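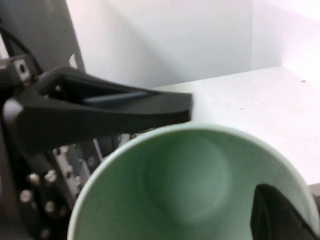 Dinesh Thakur would like people to stop asking him how clever the software is and start asking what happens when it gets something wrong. He has been saying so to customers for years, he told me, and most of them nod and then ask about accuracy again.

We spoke in March at the Flesholm office of Flillenus, where Thakur looks after Gitari, the company's program for reading handwritten paperwork. It takes scanned delivery notes, job sheets and inspection forms and turns them into entries in a database. It uses a neural network for the handwriting and a fairly old-fashioned set of rules for everything else. I had asked to talk about the second part as much as the first.

"The rules are the bit I'm proudest of," he said. "If a form says a van left the depot at 25 o'clock, you don't need a network to tell you that's wrong. You need one line of code. We have a lot of those lines."

Thakur came to the subject through databases and still talks like someone who has had to clean one up. His first job involved merging stock records from warehouses that had each invented their own part numbers. He said it taught him that a wrong value which looks right is far worse than a blank, and that most of the design of Gitari follows from this.

The program gives every field it reads a score for how sure it is. Anything under a set level goes to a person, who sees the original handwriting beside the suggested reading and either accepts it or types a correction. The customer chooses the level. Set it high and the staff check nearly everything. Set it low and they check very little, and mistakes get through.

I asked where most customers put it.

"Too low, in the first month," he said. "They've paid for it and they want to see it do the work. Then an invoice goes out for the wrong amount and they ring us up and ask for it to be changed. We used to argue at the start. Now we set it high on installation and let them bring it down."

The firm's longest trial was with Semwal, a plumbing supplies business that still has its drivers fill in delivery notes by hand. Flillenus took over 2000 old notes which the office had already typed up and ran them through the program to see where the two versions differed. They differed on 181 notes. Thakur's team went through all of those on paper.

"We assumed the typed version was the truth," he said. "It's what everybody does, you call it the ground truth and move on. Then we started looking at the notes and a fair share of the mistakes were in the typing. Somebody had read a 7 as a 1, or skipped a line because two lines looked the same. So we had been marking the program down for getting the answer right."

He was careful not to make too much of this. The program had made plenty of errors of its own, and some were of a kind a person would not make. It had read a ring left by a cup as a zero and added it to a quantity. It had taken one driver's signature for a product code several times over, with a high score each time.

"That one bothered me," he said. "Being wrong with a low score is fine, the system catches it. Being wrong and sure of it is the problem, and you can't fix that by moving the level. We had to go back and look at what it had been trained on. There weren't enough signatures in there that ran outside the box."

The new training set has them. It also has crossings-out, notes written on a knee in a van, and pages scanned upside down. Thakur said collecting these had been slower than any of the programming, and that customers tend to send their neatest forms when asked for samples. He now asks for the worst 60 they can find.

We moved on to the wider news about artificial intelligence, which he follows but doesn't find very useful in his work. He thinks the games and the big demonstrations are impressive and that they give buyers the wrong picture. In a game, he pointed out, the rules are known and you find out at the end who won. With a delivery note you might not find out for six months, when a customer disputes a bill.

Does he expect the checking staff to disappear?

"I get asked that by managers and by the staff, in different tones of voice," he said. "At Semwal there were 4 people typing. There are still 4 people. They spend less of the day typing and more of it ringing drivers about things that don't add up, which was always meant to be part of the job and never got done. I can't promise it goes that way everywhere. It depends who's running the place."

He added that the checkers are also where the corrections come from, and the corrections are what the next version is trained on. One site had told its staff to accept every suggestion to save time. The readings from that site got no better over the whole year and Flillenus had to leave its data out.

The next release of Gitari will show the checker why a field has been held back, whether for poor handwriting or because a rule has been broken. At present both look the same on screen. Thakur said people had been asking for this since the first version and that it should have been done sooner. After that he wants to get dates right. British and American dates on the same form still catch it out, and for the moment any date that could be read both ways is sent to a person, whatever the score.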